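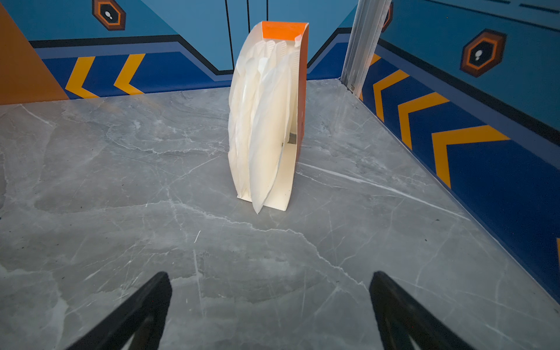
*Last changed: 2026-02-16*

I teach our pair of arms by driving them from a second pair, and the job I get asked about most is the one with a box and a lot of floppy plastic. I've had plenty of goes at it now, so these are my notes for anyone starting on the Troltthorpe bench.

## Before you record

Put the box down upright, a fair way off, with open floor between it and the gripper. You want room for a proper approach, because a run that starts with the fingers already on the box teaches the arm very little about getting there.

Then drive for a bit without saving anything. I do up to 15 minutes, which sounds like a lot, but my hands are hopeless when they're cold and it shows in the runs!

## Driving two arms

Bring both grippers in to the middle slowly. They end up nearly touching, with the elbows out wide, and that's the bit where people panic and yank one back. Don't. Stop both hands, look, then move one arm only. 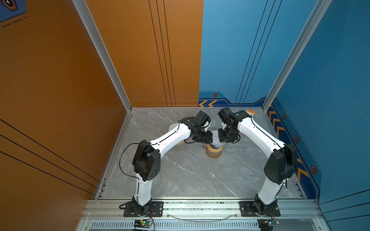 **Do I have to use both arms all the time?**

Use whichever the job needs, but keep your hands on both controls so the spare arm stays parked and doesn't droop into the other one.

## The pinch

Come in low with the fingers open and aim for a narrow bit of card. Plastic will get in there too, and I've stopped fighting it - if the card is between the fingers, close gently and carry on. Adebayo Uzor likes to back off and try again until he's only got card. His runs are prettier, mine are quicker, and we save both sorts in Ogbonna under separate labels.

Hold still for a second or so after closing. If you lift straight away, it's a pain to find the grip when you trim the run later.

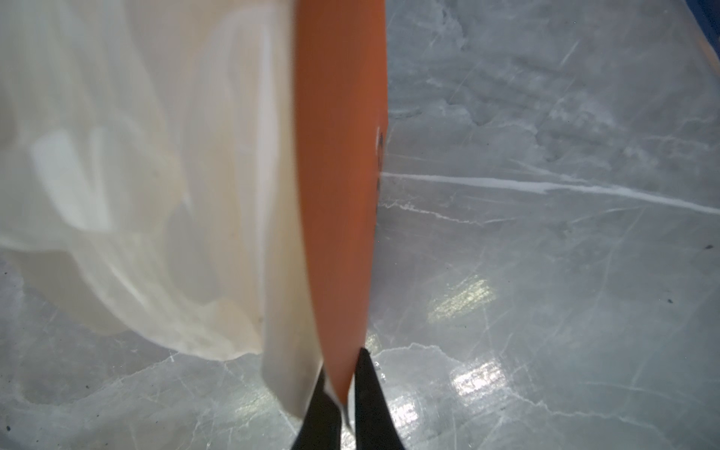 *Pinch section last edited in February by Shahla Ebrahimi*

## Saving and binning

Keep a run if you fumbled and then sorted it out. Bin it if you bumped the wall, or if you let go of the controls halfway. We had 1188 saved at last count and I threw out 225 of my own, mostly from the early days when I was gripping far too hard.

Name each run with your initials and the job, then copy it to the Gerthorpe drive before you switch the arms off.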